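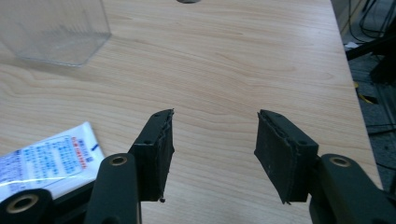 3. Upkeep of the hand-held grippers

Ludmila Rusnák and Nour Srour looked after the pair of grippers at the Fonwood station from September on. Each gripper has two fingers with dark pads, and the pads take most of the wear. We checked them before every session – edges first, then the seams where the layers can lift. A pad was changed when the lifting reached the gripping face. Over 20 pads were used in the term.

The linkages needed less work. We wiped the brass-colored bushings, moved each joint by hand and tightened the finger screws. One full check took 14 minutes.

After each check we ran a short trial with a tube and an open box.

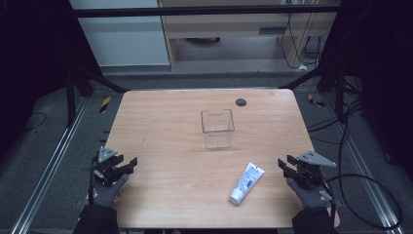 Figure 2. Both grippers at the table, with the clear box and the tube.

The log has 584 trials. Cable routing is covered in section 4.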